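Workshop notebook, Textile Care and Testing Room, Urnberg
Friday, May 15, 2020
Entry by Rasmus Rebane. Copy to Ilir Halilović.

Purpose
To continue the wash-fastness trial on printed cotton bedding begun in April, and to settle the rinse procedure before the Kanis order is processed. The question remains whether the color loss recorded in the first series is due to the detergent or to the length of the rinse.

Materials
Test strips were cut from the Sembiring bolt, selvage removed, and marked in laundry pen on the reverse. Each strip was weighed dry before treatment. The strips from the Skonov bolt have been held back. Their finish is heavier, and they should be treated as a separate series with its own control.

The water was drawn from the main tap after the line had been run clear. The softener unit was bypassed, as in April. Anyone repeating this work should check the position of the bypass valve, as the handle can be read either way when seen from the sink.

Procedure
1. Bath prepared with 200 g of plain soap flakes, dissolved in warm water and brought up to volume.
2. Strips entered wet and kept moving by hand for the full period. No mechanical agitation.
3. Undyed cotton stitched to one end of each strip to pick up any loose color.
4. First group given the short rinse. Second group given the long rinse, with the water changed between passes.
5. All strips laid flat on the mesh racks and dried in room air.

Combined dry weight of all strips before treatment was 1,078 g. The weight after treatment will be taken on Monday, when the strips have come back to room condition. Weighing them today would only repeat the error in the April sheet.

Observations
The short-rinse group left a slight pink cast on the undyed cotton. The long-rinse group left none that could be seen under the window or under the lamp. Pale yellows were steady in both groups. The darker line work held well, although one strip shows a soft edge along the stem of the motif. I am inclined to attribute this to the printing – the same softness is present in the untreated control.

Handling was somewhat stiff in the short-rinse group. This is consistent with soap remaining in the cloth and supports the longer rinse on grounds other than color.

Reference print
The floral duvet on the light mint-teal ground, with the large pale pink flower and its coral-pink center, and the smaller yellow one to the left.

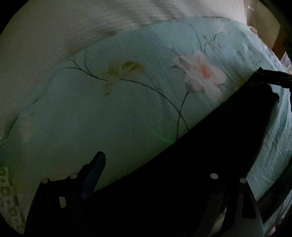
Corrections to earlier pages
On page 142 the rinse is given as a single pass. It should read two. The soap quantity on the same page is correct. I have initialed the change in the margin and left the original figure legible.

To be done
Weigh all strips and enter the results on the April sheet in a new column.
Ask Ilir to grade the undyed cotton against the gray scale without being told which group is which.
Prepare the control for the Skonov series.
Order soap flakes. The present tin will cover one more bath.
Relabel the bypass valve.

R. R.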